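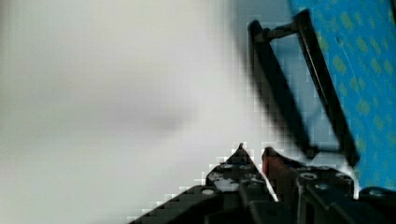 Govudix opens gripper and wrist camera comparison bench to outside users

Abdella, 15th May

Govudix today opened its comparison bench for robot grippers and wrist cameras to outside companies and research groups. The bench, at the company's workshop in Abdella, lets users run the same handling jobs with different grippers, cameras and controllers on one arm, and take the results home in a common format.

The opening follows an in-house trial in which Govudix compared 4 grippers over 840 runs. Each gripper was fitted to the same arm and given the same jobs: picking up fabric, lifting items by a handle or bar, and placing parts in a tray. The arm speed and the lighting were kept the same throughout.

Two of the grippers in the trial were two-finger models from Jetent, one with plain fingers and one with pointed fingers. The other two were Govudix's own designs. The controller was supplied by Cidico and was used for every run.

Pointed fingers did better on handles and narrow bars, where they could reach into a gap without touching the parts on either side. They did worse on folded cloth, often taking hold of one layer when two were wanted. The plain fingers were slower to line up but dropped fewer items in the tray job. Govudix has not ranked the four grippers overall, as the order changes with the job.

The trial also compared camera settings. A small camera at the wrist sees the fingers and the object together, but the fingers take up a large part of the picture and anything outside the focus range is soft. Heavy video compression adds blocky edges where dark parts meet a light background. Of the 840 runs, 119 were marked for a second review, most of them because the reviewer could not tell from the wrist video whether the fingers had closed on the object. When the jobs were repeated at a higher bit rate, fewer runs had to be reviewed again.

As a result, the bench now records wrist video at two compression levels at the same time. Users can check whether the smaller files are good enough for their work before they commit to storage. A fixed overhead camera can be added on request.

Outside users can book the bench by the half day. A half day allows for some 200 short runs, depending on the job and on how often the gripper is changed. Users may bring their own gripper if it fits the standard wrist plate. Adapter plates can be made at the workshop with two weeks' notice. Cable connectors should be listed on the booking form, with a drawing if the gripper needs its own power supply.

Results belong to the user. Govudix keeps a copy of the arm's service log, which covers motor temperature and running hours, and deletes video after the user has confirmed receipt. Groups that want their results added to the shared comparison table can say so on the form. The table lists the gripper type, the job, the number of runs and the number completed. It does not include video.

The jobs used in the in-house trial are described in a short guide available from the workshop. The guide gives the starting positions, the arm speeds and the rules for counting a run as complete. A second set of jobs, covering soft packaging and items with hinged lids, is being prepared. No date has been set for it.

Bookings are open now. The first outside sessions will take place before the end of May.

About Govudix

Govudix designs and tests end-of-arm tools for light handling work. Its workshop in Abdella builds grippers, wrist plates and camera mounts for small robot arms.

Press and booking inquiries: Govudix workshop office, Abdella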